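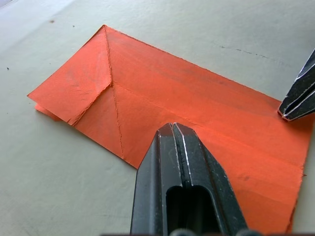

Orange-red paper with one corner folded over, on the tabletop.

FLARWOOD REMEMBRANCE AND HISTORY EDUCATION COUNCIL
Minutes of the Regular Meeting, October
Held in the second-floor reading room, Flarwood Public Library

Presiding: Lesego Dlamini, Chair
Recording: Nikola Zieliński, Secretary

Also present were the members for the school district, the library, the interfaith council and the Barredo Foundation. A quorum was present. Two members of the public attended.

1. Call to Order

The Chair called the meeting to order at 6:35 p.m. The agenda was adopted with one change: the item on the Jukier papers was moved ahead of the budget item so that the library's archivist could leave by 7:30.

2. Minutes of the Previous Meeting

The minutes of the September meeting were approved with one correction. Under item 6, the words "the county will fund" were replaced by "the county has been asked to fund." The Secretary will send the corrected copy to the county clerk.

3. The Jukier Papers

The archivist reported on the papers given to the library by the Jukier family. The gift consists of 1241 items, mostly letters and postcards, with some identity documents and a small number of photographs. Most of the letters are in Polish and Yiddish, and a smaller group is in German. All items have now been numbered and placed in acid-free folders. Scanning has reached item 400.

The archivist asked for guidance on two points. The first was whether the scans should be put online as they are finished or held until the full set is ready. The member for the school district spoke in favor of early release, as teachers have asked for primary sources before the spring unit. The interfaith member was concerned that letters posted without translation could be quoted out of context by persons who deny or play down the Holocaust. After discussion it was agreed that no letter will be posted without a full English translation beside it, together with a scan of the original, front and back.

The second point concerned names. Several letters mention neighbors who took over homes or shops after families were deported. The family has asked that nothing be removed. The Chair stated that the Council had no authority to alter the record and should not seek any.

Moved and seconded, that the names in the Jukier papers be published as written. Carried, with one abstention.

The Secretary offered to check the Polish translations. The offer was accepted. A Yiddish translator has not yet been found. The archivist left the meeting at 7:25 p.m.

4. Correspondence

The Secretary read a letter from a resident asking why the Council's programs give so much time to a single event when other peoples have also suffered persecution. The writer did not question the facts of the Holocaust. The members agreed that the letter deserved a proper answer. The reply will refer to the founding resolution, which names the Holocaust as the Council's first subject and permits programs on other genocides, and will invite the writer to the spring lecture.

The Secretary also reported that unsigned leaflets denying the murder of the Jews of Europe had been found tucked inside books on the library's history shelves. The library has removed them and kept copies. The police have been told. The Council discussed whether to issue a public statement. One member felt that a statement would give the leaflets more readers than they would otherwise have had. Another answered that silence had been tried the last time and that the leaflets had come back. No motion was made. The Chair will draft a short text and circulate it to members before the next meeting.

5. School Program

The member for the school district reported that all eighth grade classes at Julus Middle School will take part in the program this year, along with two classes from the high school. The teacher workshop was well attended. Participants asked for shorter readings and for more time on the years before the war, so that students first meet the families as people with jobs, schools and quarrels of their own.

There was discussion of the simulation exercise used by one teacher last year, in which students were assigned roles as guards and prisoners. The members were of one mind that exercises of this kind should not be used. The workshop handout will be changed to say so plainly. The Barredo Foundation's member asked that the change be made before the handout is printed again, and the Chair so directed.

6. Budget

The Secretary presented the statement of accounts. The balance stands at nearly $3000, before payment of the printing bill. The Barredo Foundation has confirmed its grant for translation work, to be paid in two parts. The member for the Foundation did not take part in the discussion of the grant.

Moved and seconded, that the statement be accepted and the printing bill paid. Carried.

The request for a second display case was put off until the county replies.

7. Annual Observance

The observance will be held in the main hall of the library. The hall's side room, which seats 30, will be set aside for families of survivors before the program begins. The reading of names will be done by students, as last year. The Chair asked that readers be given the list well ahead of time with a guide to pronunciation — several families spoke to her about this after the last observance. The Secretary will prepare the guide.

The order of speakers was not settled. The interfaith member will ask whether the cantor is available.

8. Public Comment

One resident spoke. She said that her late father had served with an American unit that entered a camp in the last weeks of the war, and that she had his letters home. She asked whether the library would accept them. The Chair thanked her and asked her to leave her address with the Secretary, who will put her in touch with the archivist.

9. Actions

Chair: draft text on the leaflets; reply to the resident's letter.
Secretary: corrected September minutes; pronunciation guide; Polish translations.
School district member: revised workshop handout.
Interfaith member: inquiry to the cantor; names of possible Yiddish translators.

10. Adjournment

The meeting was adjourned at 8:20 p.m. The next meeting will be held in the same room in November.

Respectfully submitted,
Nikola Zieliński, Secretary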